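4. Preparar la caja de guardado de su Tikard

¡Ya casi está listo para guardar la máquina de coser! Con la Tikard 2801 bien envuelta, el traslado será mucho más tranquilo.

1. Apague la máquina y baje el prensatelas.
2. Reúna los botones y bobinas en un envase con tapa.

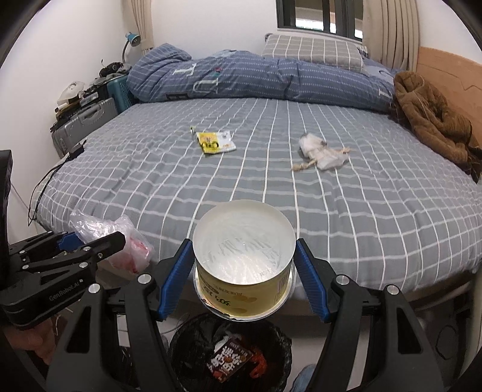

Fig. 2. Envase redondo, boca abajo.

3. Enrolle el cable sin tensarlo.
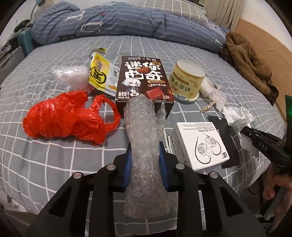
4. Cierre la funda Jotia y deje el pedal aparte.

Precaución: no apile más de 2 cajas.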